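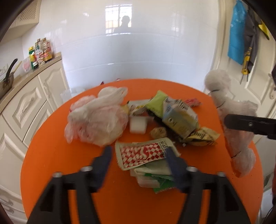

Sorting packaging off the kitchen table, two grippers, both hand-held.

Thread: Clearing a table of rubbish – how far off is it?

muvthorpe_mick
Starting this after the argument in the dishwasher thread. The job is a round table covered in wrappers, cartons and bags, to be sorted and binned. I say a pair of arms could do it today at a tolerable speed. Fixed work area, nothing breakable, no great accuracy needed.

F_Postma
Nothing breakable, but nearly everything deforms. A crumpled snack wrapper has no stable shape to plan against. We ran 426 picks on mixed film and card at Sasis in February. Card was fine. Film accounted for most of the failures, usually two items lifted as one.

glenys.h
Is two at once a failure if they go in the same bin?

F_Postma
If you are sorting, yes. The tray and the packet underneath it are probably different streams.

hhou
The translucent bag is the hard one for me. Depth sensors read straight through thin plastic or return noise. Padded fingers help once you are in contact, but you have to get there first.

muvthorpe_mick
You can close on the mound and pull. It doesn't need a good depth map.

hhou
And if the knot slips out of the jaw, what does your controller do next? A person regrasps without thinking. Ours retried the same pose 18 times before I stopped it.

Firouzeh M
Disagree with the pessimism. Those grippers are in human hands, so the mechanical side is already answered – two simple fingers can hold a wrapper or a long bag. What's left is control, and that improves with demonstrations.

F_Postma
It shows the fingers are adequate with a human wrist and a human eye behind them. I wouldn't go further than that.

glenys.h
What does it cost per table? I can clear mine in a couple of minutes.

Firouzeh M
Too much at home. On a sorting line with a belt, the sums differ.

hhou
Belt items arrive spread out. Piles don't. I'll post our film results by object type when I've cleaned up the logs.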